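Features > Food and Home > Interviews

The bread she bakes on Thursdays

Bríd Duggan has been baking for other people's tables for a long time, first in a hotel kitchen, then for a grocer, and for the past few years out of a former feed store on the main street in Kedcombe. The store has no sign beyond a sheet of paper in the window with the week's hours on it. On most mornings the rye sells out first.

We talked at the back of the store after the morning's baking was done. She had flour on one sleeve and kept getting up to check on a batch of dough that was proofing for the next day.

She did not set out to be a baker. "I wanted to be a bookkeeper," she said. "I liked columns. I still do the books myself and I still like it. The hotel needed someone for the early shift and it paid a bit more than the front desk, so I took it. I thought I'd do it until May and then go back to school."

She didn't go back. The head of the pastry section left that spring, and she was asked to cover the bread while they looked for a replacement. They looked for a long time. By then she had learned to shape a loaf without thinking about it and had begun to have opinions about flour.

The opinions are still there. She buys most of her wheat flour from Sandhu, a small mill on the Jodbridge road, and has done so since she opened. The flour changes from one delivery to the next, and she says this is the part of the work that keeps her interested.

"A bag from a big mill is blended so it behaves the same every time. I understand why people want that. If you've got ten bakers on three shifts you need it. I've got me and a part-timer. When the new flour comes in I make one small loaf with it before I do anything else, and I write down how much water it took. Then I know where I am for that batch."

She showed me the notebook. It is a plain ledger with a column for the delivery, one for the water, one for the temperature of the room and one for remarks. The remarks are short. "Thirsty," says one. "Slack, cut back," says another. One just says "No."

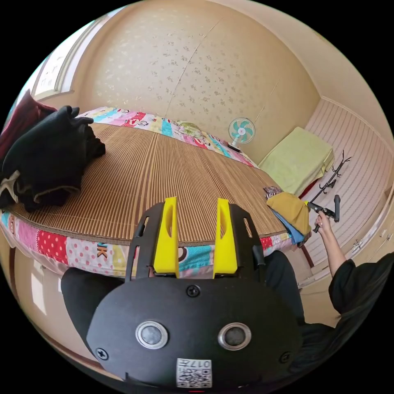 I asked what had gone wrong with the one marked "No," and she laughed. It had been a wet harvest, she said, and the flour made a dough that spread out like batter no matter what she did. She rang the mill and they took it back. The next delivery was from older stock and it was fine.

Her starter is called Batari. The name was written on the lid of the jar when it was given to her and she never found out what it meant or who had written it. She feeds it once a day in winter and twice a day in summer, with the same rye flour she puts in the bread.

"People get very worried about starters," she said. "They ask me how old it is. I don't know how old it is. I could make you a new one that would raise bread just as well by the end of next week. The old ones get talked about as if they were wine. It's flour and water and whatever lives in the flour. If you feed it, it's new every few days anyway."

She has strong views on the kind of advice home bakers are given. Too much of it, she said, is about equipment. She bakes at home in an old cast iron pot with a chipped lid and has never owned a baking stone. She does think everybody should own a scale.

"Cups are no good for flour. You can scoop the same cup twice and get two different amounts. Then the person thinks they've done something wrong with the kneading, and they haven't, they've just got too much flour in there. Buy a scale that goes up in grams. It doesn't have to be a good one."

Her other piece of advice is to leave the bread in the oven longer. She thinks most home loaves come out pale because the baker gets nervous. A darker crust tastes better to her, and the inside holds up for longer. She tells customers who ask for a light loaf that she'll do one if they order the day before, but she tries to talk them out of it.

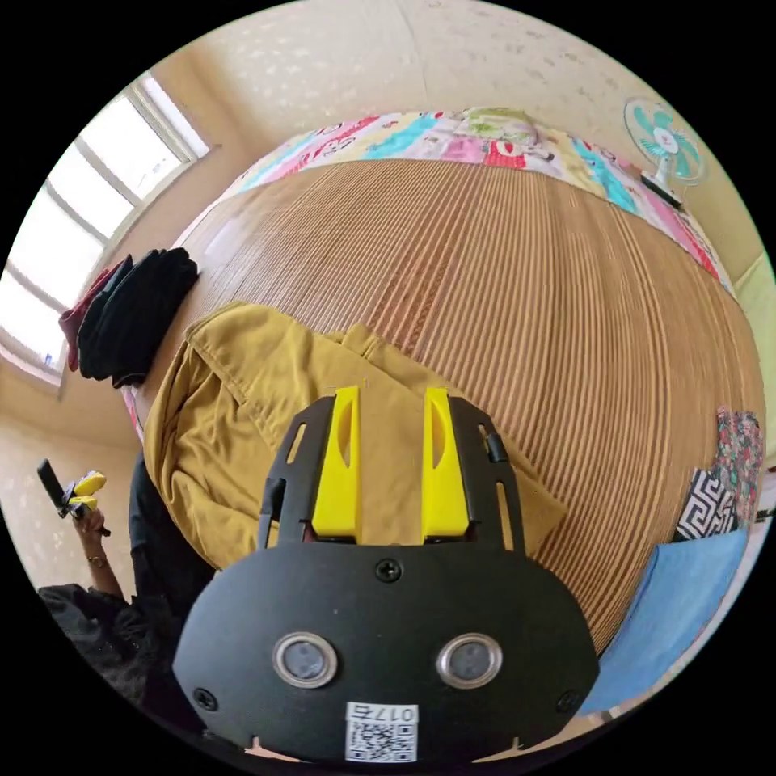 The building went up in 1836 as a grain store and was used for feed and seed until the last owner retired. The walls are thick and the room stays cool in summer, which suits the dough. In winter it is less helpful. She has a cupboard with a light bulb in it where she puts the starter on cold nights, and on the worst mornings she puts the first batch in there as well.

The oven came out of a school kitchen. It holds 6 large loaves on each deck and she would like a bigger one, but the doorway is too narrow and she does not want to take the wall down. "So that's the size of the business," she said. "I've made my peace with it. If I got a bigger oven I'd have to hire two people and then I'd be a manager."

On a Saturday she bakes 100 loaves, which means starting a little after two in the morning. Thursdays are for the slower breads: the dark rye, a barley loaf with molasses, and a seeded one that takes two days from start to finish. Thursday customers tend to be the same people every week. Some of them send a neighbor if they can't come in themselves.

She was trained to make white rolls and sandwich loaves, and for the first year those were nearly all she sold. The rye came about by accident. A customer who had grown up with it asked if she would try, and brought in a loaf from the city so she could taste what was wanted. Her first attempts were gummy in the middle. She had been cutting them on the day they were baked.

"You have to leave rye alone for a day. I'd read that and I didn't believe it. I thought it was one of those things people say. Then I forgot one over the weekend and cut it on the Monday and it was perfect. I felt a bit stupid."

She keeps the prices on the low side and knows it. The other bakery in town closed before she opened, and she doesn't like the idea of bread being something people buy only for guests. Yesterday's loaves go for half price from a basket by the door, and whatever is left on Saturday afternoon she slices and dries for crumbs. The crumbs sell too.

I asked whether she ever got tired of eating it. She said she has toast every morning, from the end of a loaf if there is one, with butter and nothing else. She doesn't bake on her days off, though her sister expects her to.

"She'll ring up and say are you bringing bread, and I say no, I'm bringing myself. Then I bring bread."

The dough was ready by this point. She tipped it onto the bench, cut it into pieces with a scraper and weighed each one. She didn't need to add to or take from many of them. When I said so, she shrugged and said she still puts every piece on the scale.

The store is open Tuesday to Saturday from seven until the bread is gone. Orders for the Thursday loaves need to be in by Tuesday noon, either over the counter or by a note through the door.

More from Food and Home
A cheesemaker's year on the Jodbridge road
What to do with the last of the tomatoes
Readers' letters: is it worth sharpening your own knives?
Three soups for a cold kitchen
How the Kedcombe market got its Saturday back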